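The packing room at Donberg has two long tables where people put small items into trays. I worked at one of them for nine years before I moved to scheduling. In August the company started trying out a robot arm on the same kind of task, using rubber ducks and a blue tray.
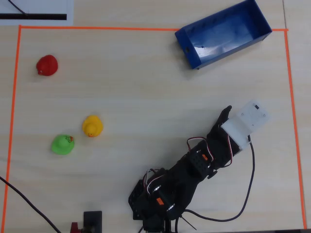 The arm at its taped work area, with the tray at the far side.

Most of the talk at work is about whether the arm will replace us. I think the nearer question is who gets to say how the job is done. When I packed by hand, I put the tray where my back liked it. Now there is tape on the table, and the tray goes by the tape. 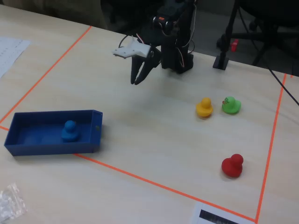
Management says the change will free people for better work. Maybe so. But the Istton site was told the same, and there four people went from packing to watching. Watching is tiring in its own way. You can't talk much, you don't move, and your hands forget what they knew. The pay grade for it is lower too, which I think is wrong. 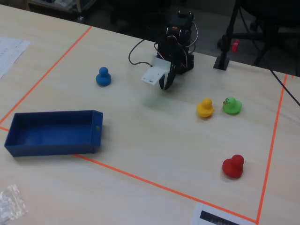

Venkataraman wrote to me after an earlier draft went up on the break room board, saying that packing 1000 pieces a shift had ruined both wrists and that watching would be a fair trade. I take that seriously. I had sore wrists myself, and I don't miss them.

So I'm not against the arm. I want the packers asked before the tape goes down, and I want the watching job paid like the skilled job it is. The contract comes up again soon, and both points should be in it.
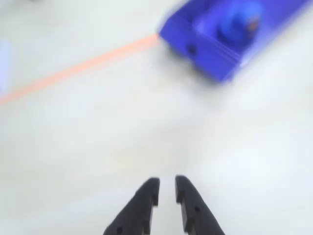 Open gripper fingers, with the tray beyond them.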